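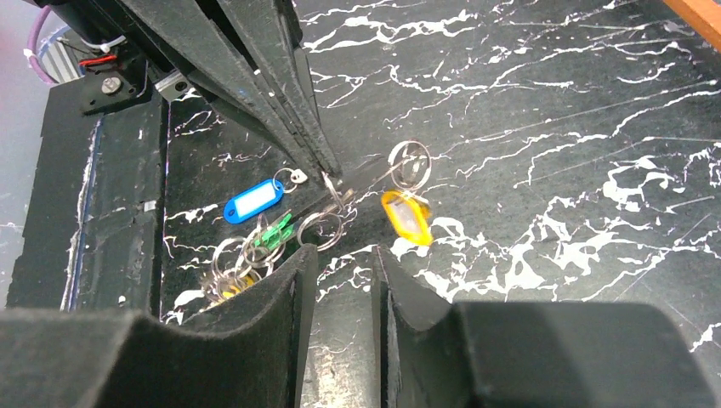
Chapter 4
Springs and Elastic Materials

Push a key onto a split ring and the metal opens just far enough to let it through. Let go, and the ring closes again. A spring in a mattress or a ballpoint pen works on the same principle. Each is made of a material that can be bent, stretched, or squeezed and will return to its first shape once the force is removed. This property is called elasticity.

In this chapter you will learn to
describe the difference between elastic and plastic change
measure how far a spring stretches under a load
use Hooke's law to find the stiffness of a spring
explain what happens past the elastic limit

4.1 Stretching and Returning

Nearly every solid is elastic to some degree. A steel beam sags very slightly when a person stands on it, and a glass rod bends before it breaks. We tend to notice elasticity only when the change is large enough to see. Coiling is one way to make it large. A straight steel wire is hard to stretch by hand, but the same wire wound into a coil can be pulled out easily, as each turn twists by a small amount and the small amounts add up.
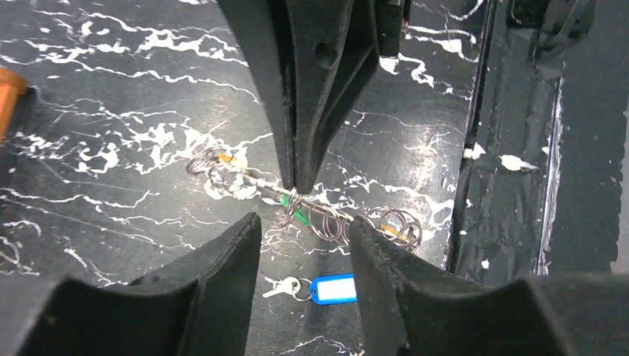

Figure 4.1 A coiled metal object.

Suppose a spring hangs from a hook and a load of 16 newtons makes it 4 centimeters longer. Each newton adds a quarter of a centimeter. If the spring stays within its elastic limit, a load of 8 newtons will make it 2 centimeters longer.

Wilson Huanca repaired truck suspensions in Hevmont for 30 years. He kept a rack of worn springs beside a new one of each type, and customers could see that the old ones stood shorter. Those springs had taken on a permanent change in shape. Section 4.3 returns to this problem.

Key terms: elasticity, load, extension, stiffness, elastic limit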